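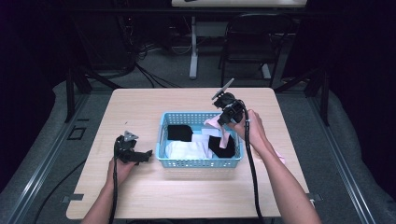 Is the pair worth the money if you only ever fold tea towels with it? A reader left that under the first version of this README, and fair enough, I'd buried the answer near the bottom. So: yes if you're after two-handed cloth recordings and don't own a robot, and probably no if you only want one-handed pick and place. Get a single gripper for that and spend the rest on decent lighting.

Naltstead Cloth, version 2
README and kit notes

What you've downloaded

Recordings of a person taking bits of fabric out of a basket and sorting them on a table, done with the Tovason hand-held grippers, one in each hand. I also had the kit on review the whole time, so this file is half data card and half grumbling about hardware. Skip whichever half you don't need!

There are 12 sessions in the release, each 30 minutes long before trimming. Every session has a head view and a view from each gripper, plus jaw opening for left and right. Everything's on a tabletop. I haven't done hanging, ironing or anything with buttons, though I'd love to get to hanging eventually.

Folders

sessions: the recordings, one folder per session
calib: gripper and head calibration, redone whenever I took a mount off
notes: my scribbles, spelling mistakes and all
splits: train and held-out lists

Please use the splits as they are if you're going to quote results. I shuffled them by session, and if you reshuffle by clip you'll get the same bit of cloth on both sides and your scores will look terrific for no good reason.

The grippers

They're lighter than I was expecting and my wrists were fine by the end of a session, which I can't say for the older Vovach set I used for version 1. The squeeze has a nice even feel to it. The cables are a nuisance, mostly when you cross your arms over (you will cross your arms over, everybody does with long pieces), and I ended up running mine back along the forearm, which helped heaps. I'd still pay extra for a cordless model if Tovason ever makes one.

Setup from the box took me one evening with a cup of tea going cold beside me. The printed guide gets the left and right calibration files the wrong way round, so if your left jaw seems to open when you squeeze the right, swap the file names and carry on.
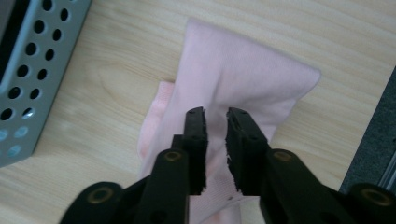
Maree Tindlecote

I look after the dataset and wrote the notes on thin fabric, so moans about this section come to me. The soft knits were the reason I wanted rough-faced jaws in the first place. With the smooth pads on the Vovach set I kept closing on a fold and coming away with nothing. The Tovason ones grab far better, but they're still blocky at the tip, and getting hold of just the top layer when there's another one under it takes patience. Come in low and close slowly. If you go straight down you'll take both layers, and there are plenty of clips in here where I did exactly that. I've left them in and tagged them double_layer, so filter them out or learn from them, up to you.

One more thing for anyone training on the gripper views only: the jaws take up a lot of the picture, and pale cloth on a pale table is hard going. My first model was hopeless at finding hems until I gave it the head view as well.

Software

The kit comes with a trial of the Berchtold exporter. It works, it's slow, and it drops the last moment of a clip if you stop recording with the jaws shut. I got into the habit of opening both grippers before I hit stop. If you see a little flourish at the end of nearly every clip, that's me doing that (trim it if it bothers your model, there's an end_of_task marker just before it).

Known problems

Left and right clocks drift a bit in the longer clips. There's a corrected timestamp column, use that one.
Colour balance isn't matched between the head view and the gripper views. I tried, made it worse and put it back.
Some labels say sock where I really couldn't tell any more once it was scrunched up. Treat sock and small_knit as one class if you can.

Getting help

Open an issue and tell me which session and which side. I'm usually on after dinner. The hanging recordings are planned for December if the replacement cables turn up by then.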